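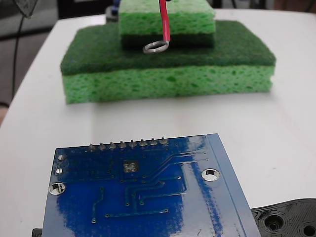 The house on Figueroa Street went up for sale the week after the funeral, and Marta drove down to clean it out. Her brother had a job at Zollberg that he said he could not leave, so she went alone, with a box of trash bags and her own coffee maker, which she didn't trust the house to have.

It had one, as it happened. It was the same one from when she was in high school.

She started in the kitchen. Her father had kept everything there, the bills and the batteries and the good scissors, and she thought if she got through that room the rest would go faster. By noon she had filled five bags. She found a drawer of rubber bands, and under it a drawer of takeout menus from places that had closed. She found her mother's recipe cards, which she put in her purse right away so she wouldn't have to decide about them.

The phone rang at one. It was the landline, on the wall by the back door, and she let it ring a while before she picked it up.

"Is Walter there?" a man said.

"No," she said. "I'm his daughter."

"Oh, good. Could you tell him Kitia's ready? He can come any time before six."

She asked him who Kitia was.

"The boat," the man said.

Her father had never owned a boat. He had lived 140 miles from the ocean for most of his life, and the one time they had all gone to the lake he sat in the car with the door open and did the crossword. She told the man there must be some mistake. He read the phone number back to her, and it was right. He read the name, and that was right too.

"He's been paying on her since December," the man said. "Every month, sixty dollars. Cash. He brings it himself."

"He died," Marta said. "Two weeks ago."

There was a long quiet on the line, with some kind of motor going behind it.

"I'm very sorry," the man said. "He was a nice guy. He brought me tomatoes."

She wrote the address on the back of a menu. Then she hung up and stood there, and after a minute she went back to the cabinet under the sink and finished it, the bleach and the steel wool and the jars he had washed and saved.

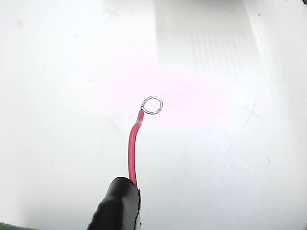 At three she got in the car.

The yard was out past the Prornico warehouse, on the reservoir road, behind a chain fence. There were boats up on blocks and boats on trailers, and most of them had weeds growing around the wheels. The man came out wiping his hands. He was older than he had sounded. He said his name was Lou and that she looked like her father, and she said people usually said her mother.

"She's around back," he said.

Kitia was a rowboat. Marta had been picturing something with a cabin, something she would have to sell. It was small and painted dark blue, and it sat upside down on two sawhorses with its name on the back in white letters. The K was a little bigger than the rest.

"He did the name himself," Lou said. "I offered. He wanted to do it."

"What does it mean?"

"I figured you'd know."

She didn't. She put her hand flat on the hull. It was warm from the sun, and smoother than she expected.

"Did he ever take it out?"

"She had a bad board. That's what we were fixing. He'd come sit on that bucket and hand me things." Lou looked at the bucket. "He asked me once if it was hard to learn, rowing. I said no, you just go backward and look over your shoulder now and then. He wrote that down."

"He wrote it down?"

"He had a little book."

She knew the book. It was in the kitchen, on top of the refrigerator, and she hadn't opened it because she thought it would be gas mileage. He had kept track of gas mileage for forty years.

"How much does he owe you?" she asked.

"One more payment."

She had a twenty and some ones. He said she could mail it. She said she would rather go to the bank, and she did, and when she came back he had turned the boat over and set the oars inside. They were new. They still had the price stickers on the handles, seventeen dollars each.

"I don't have any way to haul it," Marta said.

"I can run it over to your place in the truck."

She thought about the house, and the sign in the yard, and the agent coming at nine in the morning to take pictures. She thought about her apartment, which was on the third floor.

"How far is the water from here?"

Lou pointed. It was just across the road, down a gravel ramp. She could see it between the trees.

They carried it down together. He took the heavy end. He held the boat steady while she climbed in, and showed her where to put her feet, and gave it a push.

She went in a circle first, and then in another one. On the third try she got both oars into the water at the same time and the boat moved away from the ramp, with Lou getting smaller and holding up one hand. She looked over her shoulder. There was nothing back there to hit. She pulled again.

When she got back to the house it was dark and her palms had blisters on them. She turned on the kitchen light and took the book down from the refrigerator. It was gas mileage, page after page, in pencil. She sat on the floor among the bags and kept turning until she got to December.

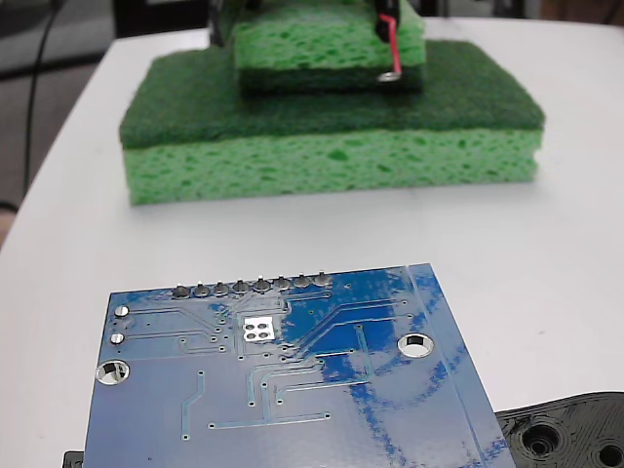
By Emiliano Retamal
September 30, 2023
Filed under: Short Fiction

I wrote this one in the spring and then left it alone for the summer. The first version went on for two more pages and told you what was in the book. I took those out last week. The yard is partly a real one that I used to pass on the bus, although I never went in and I don't know whether anyone there is named Lou.

A few people have asked if I'm going to write more about Marta and her brother. I have a start on something about him, set on the night shift, but it isn't ready to show anyone. The next story to go up here will be an older one about a bakery.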